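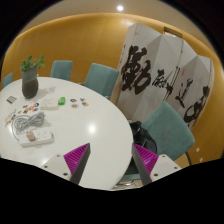 Workplace Safety / Meeting Rooms

Plurkham Office, Level 2: Periodic Inspection
Date: 12 January 2022
Inspected by: Rin Ogura
Reviewed by: Manuela Dal Bello

1. Exit route
Door opens fully: Pass
Clear width at door, 95 cm: Pass
Exit sign lit on battery test: Fail
Comment: Sign went dark after 5 minutes. Replace battery pack. Work order sent to Plosetti.

2. Electrical
Wall outlets secure: Pass
Cord covers flat to floor: Pass with comment
Comment: Cover on the corridor side has lifted at one end. Re-tape before next booking.
Outlet circuit 107 labeled at panel: Fail
Comment: Label reads "spare." Correct at panel and on the drawing.

3. Furniture
Large oval table, stable under hand load at rim: Pass
Table edge free of chips: Pass
Glare on tabletop: Comment only
Comment: Glossy white top reflects light. Two users have reported eye strain. Try lower light setting.
Vase and plant on table: Pass
Comment: Keep back from seating positions. Water with the vase off the table.
Chair bases: Pass

4. Air and heating
Supply vent clean: Pass
Thermostat responds: Pass
Filter change recorded: Not verified
Comment: Log is held at Prurkuslow. Copy requested.

5. Fire equipment
Extinguisher gauge in green: Pass
Tag current: Pass, expires April

Open items: 1, 2, 4. Re-inspect item 1 when Plosetti closes the work order. M. Dal Bello to sign off.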